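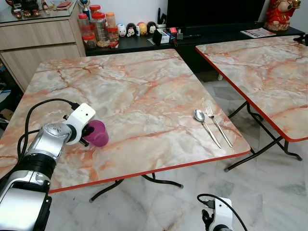
So the second arm is finally on! It took most of January and 27 printed parts (plus the ones I threw across the room), but Brarnska now has a left and a right, and both of them answer when I call them from the laptop.

The big change since my last post is the wrist cable. I used to run it tight along the arm, and every time the wrist rolled past a certain angle the connector popped out. Humaira Sial took one look at it and told me to leave a big lazy loop behind the gripper instead. I grumbled, did it, and haven't had a dropout in 403 grabs. Annoying!

Cups are still my favorite thing to practice on, because plastic ones squash if I set the grip too high, so I hear about my mistakes right away. Cutlery is another story. A fork lying flat on a smooth tabletop is horrible to pick up (try it with oven mitts on), and the fingertips I have now are too fat for it. Bastien Fleury is sending me the files for his thinner ones, and I want to try them with a bit of rubber glued to the inside.

Next up is getting both arms to hand something over without a fight. If you've done that on a home build, please tell me how you timed it!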